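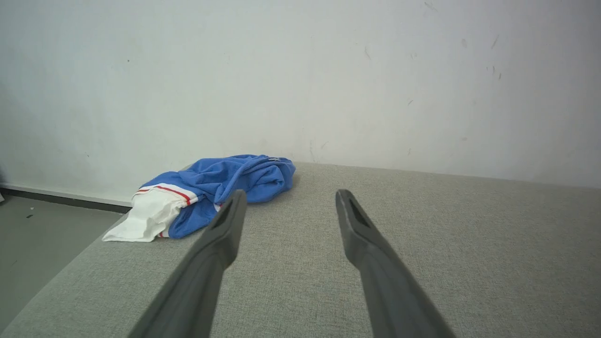
Finance is asking why this is a second request and not part of the original Swai quote, and can we please put the whole thing in one place so they can read it without calling anyone.

Fair. So this ticket is the one place. Old thread on the Storedside side is closed, don't reply there.

Ticket: Swai gripper, finger sets and spares, plus whatever we decide on the second arm
Opened by: Wevbridge floor ops
Vendor: Brivach
Status: open, waiting on quote
Priority: medium (was low, bumped by me)

Short version

We're handling clothing on the soft bench now. Jackets, jerseys, things with linings and zippers. The original budget was written for boxes and bagged goods and nobody put a line in for fingers as a consumable. Same pair has been on the gripper since install. No spare pair in the building. If one finger cracks we're down until Brivach ships.

Want to fix that before the January budget closes. Also want to stop buying things twice, see below.

What we have today

- one arm, one Swai gripper, the finger pair it came with
- standard support from Brivach, email only
- no spare fingers, no spare cable
- small bag of screws, some of wich are the wrong ones

What we're asking for

Finger sets. Brivach price is 62 a set, list. I'd like 7. A couple of those go straight on the shelf, the rest we try on different fabrics to find out how fast they wear. I don't have a wear number and I'm not going to make one up for the form. The form has a required box for "expected life", I typed "unknown" and it took it.

Spare cable. Price not given yet. Asked twice.

Support upgrade to phone. Would like it, can live without.

Second arm. Separate decision, please don't let it hold up the fingers. It keeps getting stapled to this and then the whole thing waits.

Log

morning -- Sent part numbers to Brivach. Realized after that I sent the finger number for the older gripper body. Resent with the right one. Apologized.

late morning -- Purchasing says anything over 1000 needs a second signature. Fingers alone are well under. Fingers plus cable plus support upgrade, no idea, depends on the cable and the support price. Suggest we split it: fingers and cable on the card, support goes with the annual renewal. Purchasing not thrilled about splitting. Says it can look like dodging the limit. I said put both request numbers on both requests, then it's all in the open. They're thinking.

noon -- Brivach auto reply. Case number assigned. No human.

1:40 pm -- Human. Wants the serial off the gripper body, the firmware version, and "a description of the issue." There is no issue, it's a purchase. Sent the serial and firmware anyway, goes faster if you just send what they ask for.

2:15 pm -- Brivach came back with lead time. 5 weeks on finger sets. That's the part I'd like finance to look at. The money is small. The wait isn't. If we run without a spare and lose a finger the bench sits for the whole lead time, and we're still paying for it.

2:30 pm -- Asked Brivach if they keep a loaner pair for support customers. They do, for the phone support tier only. So that's an argument for the upgrade that I didn't have this morning. Adding it here so it doesn't get lost.

3 pm -- Somebody from planning stopped by and asked if we could just print our own fingers. Could, yes. We did look at it. Problem is the warranty on the gripper, Brivach wants to see the mounting drawing before they'll say it's covered. And then someone here has to own the drawing. I don't have hours for that and I don't see who does. Leaving it as a maybe for next year.

3:20 pm -- Asked Brivach about the softer fingertip option listed in the Swai catalog. Reply was that it fits our gripper body but is a separate item from the finger set, seperate lead time too. Price to follow. Not adding it to the request until I see a price.

Sizing the work

Planning wants to know what we expect the bench to handle so they can size the second arm. My honest take, not enough data. What I can say is where the time goes.

Picking something up off the bench in a heap is one kind of job. Having it laid out and taking hold of a sleeve edge or a lining is another. They need differnt things from the gripper. For the heap you want opening width and some reach. For the layer work you want a thin tip and good grip at low force, and you spend a lot more tries per garment. When we wrote the first budget we priced only the first kind. Every item was counted as one pick. Clothing is never one pick.

So for the second arm question, please don't use the pick count from the original proposal. It's the wrong unit. Use garments finished per shift, once we have it. Plan is to start logging that on the shift sheet this month. 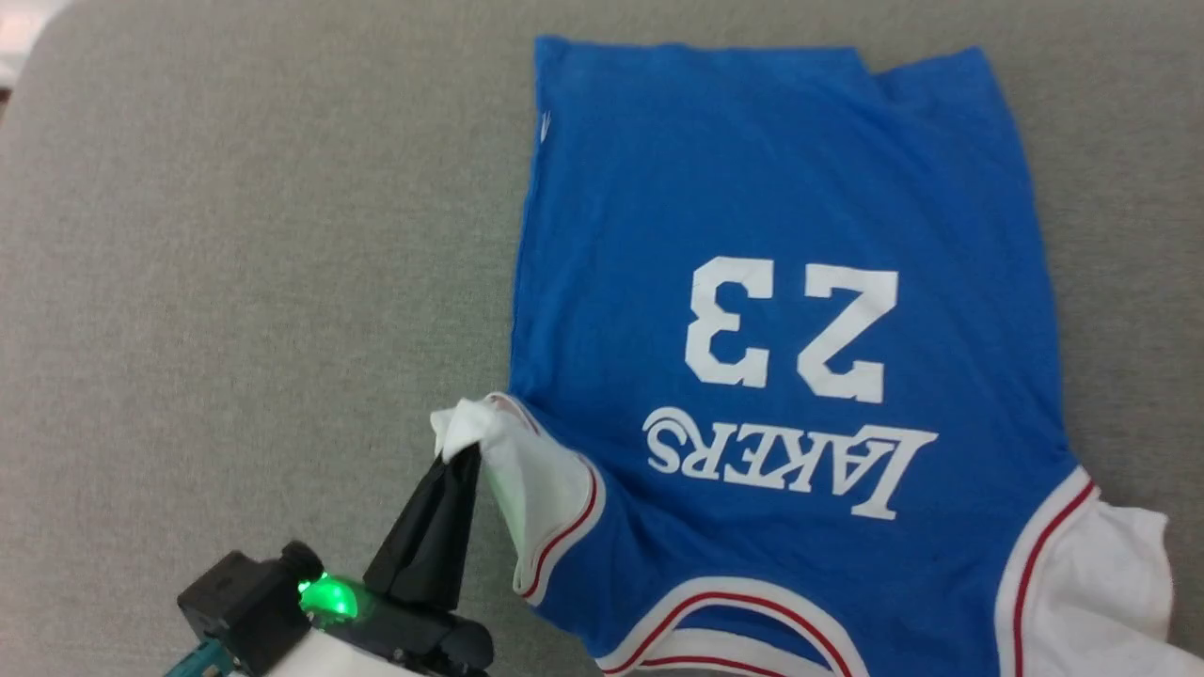
Planning's answer to all that was that the second arm only makes sense if both arms share fingers, cables and software, otherwise we're stocking two sets of everything and the savings go out the window.

Agree completely. Which brings up the thing I was going to put in a separate ticket but it may as well be here.

Compatibility question for Brivach

The current catalog shows a newer Swai body. If we buy a second arm next year it will ship with the newer body unless we ask for the current one. Need three things in writing:

Do the finger sets we're ordering now mount on the newer body, no adapter.
Is the cable the same.
How long will they keep selling fingers for the body we own.

Last one matters most. If they're about to stop, then 7 sets is too few and we should buy deeper. If fingers fit both bodies then 7 is fine and anything left over moves to the new arm.

3:50 pm -- Sent the above.

4:25 pm -- Brivach: fingers fit both bodies, no adapter. Cable is NOT the same, connector changed. No end date announced for fingers. "No end date announced" is not the same as "we'll keep making them", so I asked for a committment period. They're checking with the product side.

4:30 pm -- So, cable. Buy one spare for the current body, don't stock up. Any second arm needs its own spare in its own budget line. Please somebody copy that into the planning sheet, I don't have edit rights.

Money, as it stands

Finger sets: priced, 62 each, 7 of them, ready to go
Cable, one: waiting on Brivach
Phone support: waiting on Brivach, will go with renewal if purchasing okays the split
Soft fingertips: waiting, optional, first to be cut
Second arm: not in this request

Shipping isn't in any of it. Brivach ships from their own warehouse and adds it at checkout. Last time it was more than I'd guessed. Leave some room.

Questions that came up more than once

Can we borrow fingers from the Storedside bench? No. They run a different gripper, checked the mount, holes don't line up.

Does the arm itself need anything? No. Arm is fine, annual service is already in the maintenance budget. This is gripper only.

Why not wait for the January budget and do it all together? See lead time. Ordering in January means parts in February at best, and we've got no spare the entire time. I'd rather have the fingers approved on this year's money and do the rest after.

Is anything broken right now? No. Bench is running. I know that makes it an easy one to push back. Please don't push it back.

Who approves? Fingers and cable, floor ops manager if it stays on the card. Support renewal, same person as last year. If purchasing says no to the split then all of it goes up for the second signature and I need to know that soon, there's a queue.

Things I got wrong the first time, so the next request is better

Sent the wrong part number. It's fixed in the sheet now, the old number is struck out and not deleted, so if anyone has the old PDF they can see it changed.

Told planning the fingers were covered under warranty as wear items. They're not. Wear is excluded. Defects are covered. Read the sheet instead of trusting me.

Didn't ask for the lead time in the first email. Ask for it in the first email.

5:10 pm -- Purchasing okays the split as long as both requests reference each other. Thank you. Finger request submitted, card order, cable to be added as its own line when the price shows up.

5:15 pm -- Brivach confirmed they got the finger order. Partial shipment is allowed, so I ticked that box. If they have even one set on hand it can come ahead of the rest.

Still open

- cable price
- phone support price, and whether the loaner pair can be in it from day one or only after some waiting period
- how long fingers stay available, in writing
- soft fingertip price
- shift sheet column for garments finished (mine)
- edit rights on the planning sheet (also mine, asked IT)

Leaving this open until the first set is physically on the shelf. Next update when Brivach sends the cable price.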